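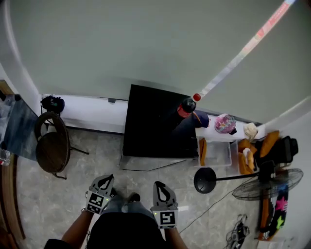
Hand-held gripper pair in use, demonstration room. Square markers on both units, green light at the right one.

Pre-session checklist: hand-held demonstration
Site: Cumalby
Date: Sep 8, 2025
Checked by: Anoma Gazi
Room sheet: 814

1. Markers clean, flat and fully stuck down
Pass. Wipe with a dry cloth only.

2. Indicator light on before recording
Pass on both units at start-up.

3. Fingers open and close without sticking
Left: pass. Right: slow to return. Passed to M. Chantharasri. Do not use for Curon tasks until he has signed it off.

4. Walking area free of cables
Fail. Fan cable runs over the tiles, and there is a tangle of black cables on the floor. Tape down or move to the wall. The operator looks at the grippers and will not see a cable underfoot.

5. Fan stable, guard fitted
Pass. Keep the airflow off cloth items; moving fabric spoils folding demonstrations.

6. Drinks kept off the floor
Fail. Red-capped bottle standing beside the black board. Remove.

7. Operator footwear
Pass. Closed shoes.

8. Rest break agreed
Pass. Grippers down after every 8 demonstrations.

Result: hold. Items 3, 4 and 6 open. Recheck before the first Fovus recording. Next full inspection in October.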